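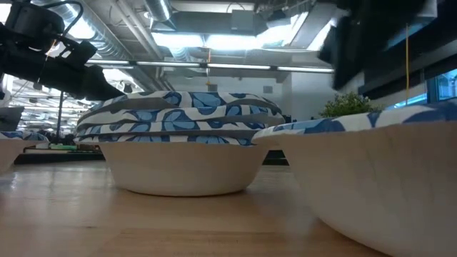
Oriana Espinoza

Storing and using paper tableware

Paper plates and bowls get treated as if they keep forever. They keep well, but only if a few conditions are met, and most kitchens miss at least one. The notes that follow apply to coated and uncoated paper goods bought in sleeves, plain or printed.

Where to store them

Paper takes up moisture from the air. A plate that has taken up moisture loses stiffness first at the rim, then across the center, and it does not fully recover when it dries. Avoid the cabinet over the stove, the cabinet beside the dishwasher vent, and any shelf under a sink. A hall closet or a pantry shelf on an inside wall is better. Garages are acceptable in dry climates only.

Keep the sleeve closed. Fold the open end under twice and hold it with a clip or a rubber band. If the sleeve has torn, move the stack to a lidded bin. Pastutwood bins are the ones I use; the lid has a lip that sits over the wall, and dust does not get in. Cardboard boxes draw insects and hold damp, so they are a second choice.

How high to stack

Bowls nest, and the weight is carried by the walls of the lowest ones. A tall stack presses the bottom bowls into each other until they lock. Limit open stacks of bowls to the height of a coffee can. Plates can go higher, but lay them flat and put nothing on top. A case of canned tomatoes left on a sleeve of plates will set a curve in every one of them.

Do not store paper goods on edge. Rims flatten on the side that touches the shelf.

Separating bowls that have locked

Do not pull on the rims. Hold the stack on its side, loosely, and roll it between the palms. Then press inward on the wall of the outer bowl at two opposite points, turn it a quarter turn, and press again. Air gets in between the walls and the bowl drops free. For a large group, do this for the whole stack before anyone arrives and restack with each bowl turned slightly.

A strip of wax paper between every 6 bowls makes later separation easier. It adds little height.

Matching the piece to the food

Uncoated plates are for dry food: bread, cookies, chips, cut vegetables without dip. Coated plates will take sauces and dressed salads. Neither kind should be cut on with a serrated knife. If the menu needs a knife, use real plates or cut the meat in the kitchen.

For soup and chili, check the package for a hot-food statement. If there is none, assume there is no rating. I fill to no more than two thirds and use two bowls nested for anything ladled straight from the pot. The outer bowl stays clean and can go back in the bin for the next time.

Microwave use depends on the coating and on the print. Metallic print is never suitable. Where the package is silent, heat the food in glass and transfer it. For plates that are rated, I keep to 90 seconds at a time and check the underside between rounds.

Laying out a table

Set plates out no more than an hour ahead if the windows are open. Outdoors, wind is the main problem. A small weight in each plate solves it: a wrapped candy, a smooth stone, a folded napkin with the fork inside. Put the weight slightly toward the windward side. For a buffet, leave the stack in a shallow wire basket and set the basket at the start of the line – never at the end, where people arrive with their hands full.
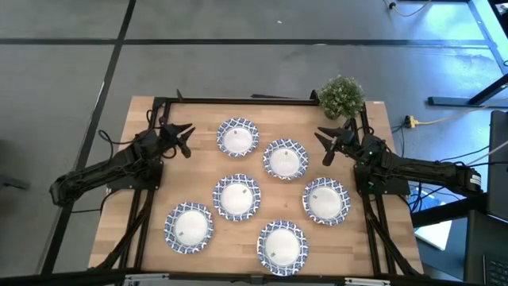
Adesuwa Onuoha wrote in to say that the wax paper strips work, but that coffee filters work better for bowls, as they take the curve of the wall and do not slide out. She also asked whether a plate that has gone soft can be pressed flat again under books. It can be made flat. It will not be made stiff, and I would keep it for under flowerpots or for mixing paint.

Disposal

Coated plates go in the trash in most towns. Uncoated plates with food on them can go in a compost pile if torn into pieces up to 3 inches wide; whole plates mat together and shed water. Clean uncoated plates are worth saving as drawer liners, drip catchers under paint cans, and spacers between nonstick pans. Cut one slit from the rim to the center and the plate will also wrap around the base of a seedling to hold down weeds.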